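Punbridge Tool Library: Frequently Asked Questions

Joining

Who can join?
Anyone 18 or older who lives or works in Punbridge or Zonditside. Bring a photo ID and something with your current address on it, such as a utility bill or a lease. If you work in town but live elsewhere, a recent pay stub is fine.

What does it cost?
Membership is $45 a year per household. There is a reduced rate of $20 for students, people over 65, and anyone receiving public assistance. We take your word for it and do not ask for paperwork on the reduced rate. Late fees and damage charges are separate and are explained further down.

Can I share my membership?
Every adult at your address can borrow on one membership, as long as each of them has signed the waiver. You can't lend your card to a neighbor. If your neighbor's fence needs fixing, you may borrow the tools and do the work together, but you are the one responsible for bringing them back.

How do I sign up?
In person at the desk. The form takes ten minutes. We don't have online sign-up yet because the waiver needs a signature we can check against your ID.

Borrowing

How many tools can I take at once?
Seven items at a time. A set counts as one item if it is stored in one case or pouch, so a socket set is one item and so is a set of chisels. Drill bits and saw blades that come with a tool don't count separately.

How long can I keep them?
One week for most things. Large power tools (the tile saw, the floor sander, the pressure washer) go out for three days. Garden tools go out for two weeks between March and October.

Can I renew?
Once, by phone or email, if no one else has reserved the item. Call before we close on the day it is due. Three-day tools can't be renewed on summer weekends.

Can I reserve something ahead of time?
Yes, up to a month ahead. We hold a reserved item until noon on the pickup day and then it goes back on the shelf. The floor sander books up early in spring, so reserve it before you rent the van or order the finish.

What do you have?
The catalog lists 587 items at the moment. Most of it is hand tools, with a good amount of gardening equipment, some plumbing and electrical testing gear, ladders up to 24 feet, and a small automotive section. We don't lend chainsaws, nail guns that use powder charges, or anything with a gas engine larger than a lawn mower's.

Do you supply consumables?
No. Sandpaper, blades, screws, glue and fuel are up to you. We do sell sanding discs for the floor sander at cost because the odd size is hard to find locally. Unopened packs can be returned for a refund.

Which hand tools should I borrow if I'm just starting out?
For general work around an apartment, most people get by with a few screwdrivers in both common tip types, pliers, a tape measure, a small level and a claw hammer. You don't need a drill to hang a picture in drywall, but you will want one for shelves or curtain rods. Ask at the desk if you aren't sure what kind of wall you have.
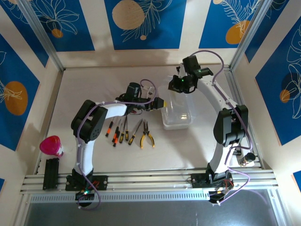 Pick the screwdriver by the screw. A tip that is too small will chew up the head, and once that happens you will be back asking for an extractor. If you don't know the size, bring one of the screws with you or take a small range of sizes home. The same goes for hex keys, where metric and inch sizes can feel nearly right in the same socket and still slip.

Do you teach people how to use the tools?
We give a short walkthrough at the desk for any power tool you haven't borrowed before. For the table saw and the router you have to take the basic safety class first. Hakim Harahap teaches it on the first Monday of the month at 6:30 p.m. It is free for members and lasts two hours. Wear closed shoes and leave the loose sleeves at home.

Returns and damage

What condition should tools be in when I bring them back?
Clean and dry. Knock the soil off shovels, wipe down blades, empty the dust bag and wind the cord loosely. There is a $5 cleaning charge for anything we have to wash before it can go out again. Concrete tools that come back with set concrete on them are charged as damaged.

What if I'm late?
$1 per day per hand tool and $5 per day per power tool. Fees stop when they reach the replacement cost. You can't borrow anything else until late items are back.

What if something breaks?
Tell us. Normal wear is our problem and you won't be charged for it. If a tool was dropped, left in the rain or used for something it wasn't made for, you pay for the repair, or for a replacement if it can't be repaired. Please don't try to fix it yourself first. If a power tool starts to smell hot or sound wrong, stop and unplug it.

Donations

Do you accept used tools?
Yes, during opening hours. Hand tools can be rusty as long as they aren't cracked. Power tools need to run and have an undamaged cord. We can't take paint, solvents, batteries without chargers, or ladders made of wood.

What happens to tools you can't use?
Duplicates are sold at the yard sale in May. Last year's sale brought in around $2000, most of which went toward new ladders. What doesn't sell goes to the metal recycler on Manurung Street.

Finding us

Where are you?
In the rear half of the old feed store at 387 Drernurach Road. The entrance is on the parking lot side. Pull up to the loading door if you're collecting something heavy and ring the bell.

Who do I contact about something not covered on this page?
Email the desk or leave a phone message for Lorcan Ó Ceallaigh, who manages the catalog and the reservations. Messages left over the weekend are answered on Monday afternoon.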